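Comparing Two Parallel Grippers on a Kitchen Bench

By Marjan Soltani
February 6, 2020

This page covers the procedure we use to compare two-finger grippers on household objects. It assumes a working arm, a wrist camera and a controller that can log finger position and motor current. The two grippers used here are the Flidik, which closes its fingers through metal linkages, and the Dunbar, which slides them on a straight rail. The steps are the same for any pair of similar stroke.

The comparison is run in a kitchen. A bench with printed test blocks will tell you the payload and the repeatability, and both of those are already in the data sheet. It will not tell you what happens when the wrist has to rotate next to an appliance, or when the depth camera is pointed at polished steel.

What you need

Both grippers, with their own adapter plates
A wrist camera on a bracket that fits either adapter
The Ellell controller, or another that records at a fixed rate
A luggage scale with a hook
A feeler gauge
Test objects (listed under step 4)

Step 1. Mount the gripper and set the tool frame

Bolt the adapter to the wrist flange and tighten the screws in a cross pattern. Enter the mass and center of gravity in the controller before enabling the arm. If the mass is left at the value of the previous gripper, the arm will sag or lift slightly in hand-guiding mode, and every taught point will inherit the error.

Set the tool center point at the fingertips with the fingers closed. On a linkage gripper the tips may travel on an arc, so the center point moves along the approach axis as the fingers open. Measure the difference between open and closed with a ruler and write it down. On our Flidik it was large enough that a thin object picked up at the closed height was missed at the open height. A rail gripper does not have this problem.

Step 2. Fix the camera position

The camera should see both fingertips and some of the workspace past them. Tilt it until the tips are in the lower part of the picture, then lock the bracket and do not touch it again until both grippers have been tested. Repeat the hand-eye calibration after every gripper change, even if the bracket was not loosened. Removing an adapter plate shifts the bracket by a small amount.

Turn off automatic exposure. Steel cookware and pale walls in the same view will make the exposure hunt as the wrist moves, and the fingertips go from dark gray to black between one image and the next. Choose a fixed exposure that keeps detail on the fingers and accept that the wall will be bright.

Step 3. Zero the fingers

Close the gripper on nothing at the lowest current setting and record the reported position. Open it, close it on the feeler gauge, and record again. The difference should match the gauge. If it does not, check the fingertip screws first and the encoder offset second.

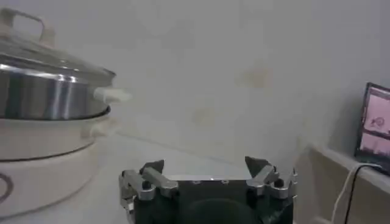
Run the zero check at the start of each session and again after any collision. Linkage grippers have more joints to go out of adjustment, and a small amount of play at each pivot adds up at the tip. Push each finger sideways by hand with the motor holding. Any movement you can feel will show up later as a twisted grasp on flat parts.

Step 4. Run the grasp set

Use the same objects in the same order for both grippers. Our set has four groups:

Thin and flat: a plastic card, a sheet of stiff paper
Handles: a pot side handle, a lid knob, a mug
Soft: a sponge, a folded dish towel
Slippery: a steel ladle, a glass jar

Each group gets 40 attempts per gripper. An attempt counts as a success if the object is lifted, held through a 2 second pause and put down within the target area. Do not adjust the approach by hand between attempts. If a taught point is wrong, correct it, discard the group and start the group over.

Set the closing current to the same measured tip force on both grippers. The percentage value in the controller is not comparable between manufacturers. At a setting of 100 the Dunbar squeezed noticeably harder than the Flidik, and the paper sheets buckled. Use the luggage scale to find the setting on each gripper that gives an equal pull-out force on the plastic card.

Step 5. Check clearance

Teach a pose with the fingertips beside the side handle of a pot, then rotate the wrist slowly in both directions until the controller reports contact or the joint limit is reached. Record both angles. The outer links of a linkage gripper swing outward when it opens, so repeat the check with the fingers open and closed. Run at reduced speed with a hand on the stop button.

Step 6. Log and compare

Save one file per attempt with finger position, motor current and the wrist camera stream. Name the file by gripper, group and attempt number. The Karkska script we use reads these names directly and will skip anything that does not follow the pattern, without a warning.

Our full run produced 309 usable files. The rest were dropped for missing camera data, which was traced to a cable pulling at the connector when the wrist turned past its midpoint. Leave a service loop at the wrist and strap the cable to the forearm.

Results on our bench

The Flidik did better on thin and flat objects, where its narrow tips could get under an edge. The Dunbar did better on handles and was more repeatable in height. Soft objects showed no difference worth reporting. Both did poorly on the glass jar until Gregor Ogilvie fitted silicone pads, and those results were kept in a separate folder.

Pads change the closed position. Repeat step 3 after fitting them.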